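Members > Film Society > Minutes > Screening Panel
Print this page | E-mail this page

Loston Film Society
Screening Panel, minutes of the regular meeting, May 2022

Present: Fatima Ojo (chair), Janaka Cassim, Chibuzor Bassey, Ignacio Villanueva (minutes)
Apologies: Chukwuemeka Etim

1. Minutes of the previous meeting
Approved with one correction: under item 4, "subtitled print" to read "subtitled file."

2. Comedy season
J. Cassim reported that Dirkard has confirmed the rights for the two remaining titles. The license covers one public showing of each, with no repeat matinee. The 210-seat hall is held for both. The chair asked that running times on the flyer be taken from the delivered files. The distributor's sheet lists the second film three minutes short.
Action: JC to correct the flyer copy before printing.

3. Projection and sound
C. Bassey tested the Ledix server with the new drive. Playback was normal. Dialogue in the center channel remains low in the back rows, and the processor setting will be raised by 2 dB for a trial at the next showing. The old setting is to be written on the rack label.
Action: CB.
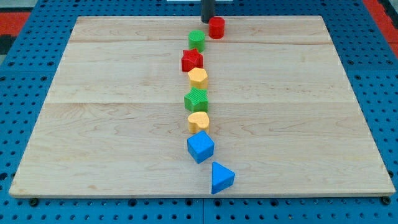

The trial level will apply to features only. Trailers stay at the present setting, as they are mixed louder. CB will sit in the back row for the first reel and report.

4. Audience cards
The last showing returned 34 cards. Scores favored the supporting cast over the leads, and several cards called the final act slow. I. Villanueva proposed dropping the five-point scale in favor of a written comment. Not agreed. The scale stays, with a larger comment box.

5. Fall program
The opening title for September was discussed. The panel preferred the Odukoya comedy to the courtroom drama, subject to a screener. C. Etim had sent a note in support of the drama, which was read and filed.
Action: FO to request the screener.

6. Other business
None.

Contact the panel | Copyright Loston Film Society | Back to top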